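Stamura Puts Two Small Arms in a Box and Asks You to Supply the Chores

6/26/22

Stamura today opened orders for the Bekitz, a bench-top kit with 2 robot arms, one rail and enough purple cable to make a tidy person nervous. It is aimed at schools, small labs and anyone who has run out of excuses for not learning how grippers work.

The arms come with their mounting brackets and control boards. Buyers bolt them to the rail, plug them in and spend up to 50 minutes finding out which one is left.

"Our first kit had one arm, and customers kept writing to ask what should hold the other end," said Kanokwan Nuchit, head of product at Stamura. "We ran out of polite answers." 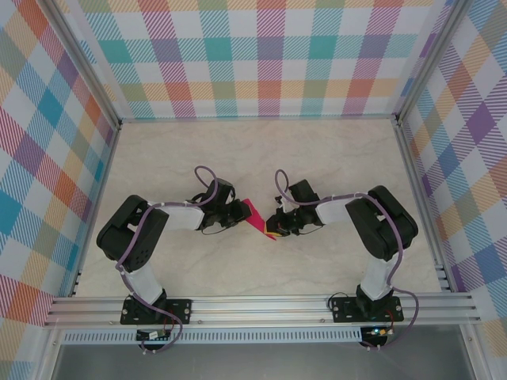
1 min read

Two grippers on one small part is the job the Bekitz was built around. The motion software, licensed from Sarisska, runs both arms from a single script, so a handover can be written once and then blamed on one person.

The enclosure panels can be swapped. Plaid is an option. Stamura's engineers wanted gray and were outvoted.

"I have been asked about the plaid more than the servos," said Zlatko Stojanović, who designed the arm joints. "I worked on the servos for a long time."

The Bekitz costs $1241, with the enclosure included. The first 900 kits will ship in November through Prins, which also handles spare jaws and cables. Assembly takes a hex key and some patience, and Stamura supplies the hex key.

Orders and press samples: Stamura press desk. Please return the samples. Several people reading this still have the last ones.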